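Prididport Repair and Reuse Group
Minutes of the general meeting, 21 March 2025
Place: the meeting room, Ham Street entrance

Present: 11 members. Two members sent apologies.

The meeting was opened by the chair at ten past six. The minutes of the previous meeting were read and accepted with one correction. In item 4 the word "chargers" must be "charging cables". The secretary apologises for this.

1. Matters from the last meeting

The sign for the front door has arrived and it is the correct colour this time. It will be put up when somebody brings a longer ladder. The lock on the tall cupboard was changed. There are two keys, one with the chair and one in the kitchen drawer behind the tea towels.

The letter to Pitier about their old stock was sent. Pitier answered that they can give us cable offcuts and used wire harnesses, but we must collect them ourselves and we must take everything in the lot. It was agreed that we accept this.

2. Money

The balance of the account is $1,629. The rent for the room is paid until the end of the term. One member asked if the money from the jam sale is included in this amount. It is included.

It was agreed to spend up to $50 on labels, cable ties and small bags with a zip. The member who buys them should keep the receipt, also when the sum is small.

3. Sorting of the wires

This item took the biggest part of the evening. The members who did the first sorting reported on their work. The box which came from the old office was full of wires of all kinds, very tangled, and it was not possible to say what was good. They have worked on the white oval table, which everybody agreed is better for this than the workbench, because one can walk to the wires from more sides and the dark ones are easy to see on the white.

The way of working was discussed. The proposal is to make small bundles first and only afterwards decide what each bundle is for. Black wires should be kept apart from the coloured ones. Wires which still have a connector on the end should never be cut before a second person has looked at them.

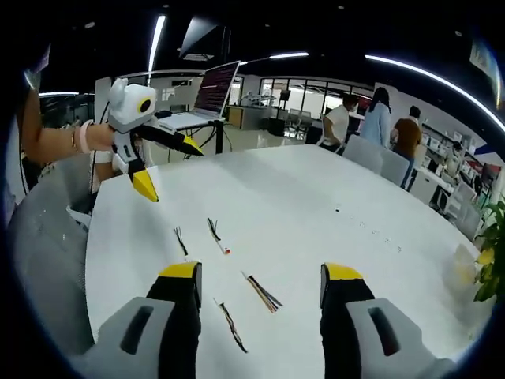 A member remarked that the twisted pairs take more time than the rest and asked if it is really worth to untwist them. After some discussion it was decided to leave them twisted. Who needs a single wire can untwist it at home.

There was a different opinion about the very short pieces. One side wanted to throw away everything shorter than a hand. The other side said that short pieces are useful for the school workshops, where the children only need to connect a lamp and a battery. A vote was taken: seven for keeping the short pieces, three against, one member did not vote. The short pieces are kept in a separate jar until October, and then we look again.

The question of thin wires with small connectors was also raised. It was suggested to ask Zevano if they have a chart with the usual connector types, so that we don't need to guess. The secretary will write to them.

4. Cleaning of the table

After the sorting there are always little bits left on the table, and they end up on the sleeves of the next group. The members are asked to wipe the table with a damp cloth before going home. A dry cloth only pushes the bits to the floor. The small brush is for the workbench and should stay there.

Chairs should be put back under the table. Bags and coats should please not be left on the wooden cabinet, as its doors cannot be opened properly when the sleeves are hanging down.

5. The list of bundles

So far 47 bundles are written in the list. The list is at the moment on one member's laptop, and several people would like to have it on paper too. It was agreed to print it once a month and put it inside the cupboard door. The columns are: colour, length, connector yes or no, and remarks. The proposal to add a column for the price was not accepted, because we give the wires away for free.

6. Other business

The kettle is slow and makes a noise. One member has a spare kettle at home and will bring it to the next meeting. The old one should be offered to the repair table before it goes to the recycling.

It was asked if we can begin half an hour earlier in winter. This will be decided at the next meeting, when more members can say their opinion.

The meeting was closed at five to eight.

To do before the next meeting:
Buy labels, cable ties and bags (two members offered)
Write to Zevano (secretary)
Arrange the collection from Pitier (chair)
Find a jar with a lid for the short pieces (anybody)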